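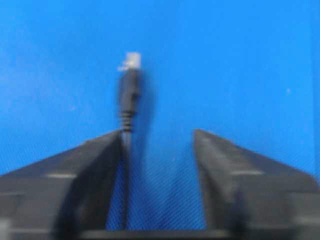 Notebook, cable bench, September, a bit after two in the afternoon

Spent most of today on the black leads, which I had been putting off because there are so many of them and they all look alike once they're in a heap. Ankica Omerović very kindly cleared the end of the bench for me before lunch and found the blue sheet again (it had been rolled up behind the Hekent shelves all summer!), and what a difference it makes to have a plain bright colour behind a black cable. I'd like to keep it down for good if everyone else can bear it.

The part I care about is the strain relief, the ridged bit just below the plug housing where it narrows down to the cable. I always bend that gently one way and then the other and look into the grooves for splits. The ones from the Stindow box are lovely and springy. The older ones from Odmont have gone stiff, and on 18 of them I could feel the cable turning inside the housing, so those are in the scrap tub with their ends taped. Please don't fish them out again, however good they look.

Count for the day: 273 leads in, 27 put aside for a second look, 18 scrapped, the rest coiled and back in the drawers. Coils are over-under, with one soft tie each, plug end on the outside so that it can be found without unwinding the whole thing. I know the tight little figure-of-eight is quicker, but it puts a kink right under the strain relief and that's where they go.

Still to do: the labels. The Pathak tape curls off thin cable after a week or 2, and I'd like to try a folded flag instead, a thumb's width below the plug. Ankica thinks it will snag in the drawer and she may well be right, so I've flagged only the top tray for now. The tester needs a new battery too, and the spare is in the tin with the fuses.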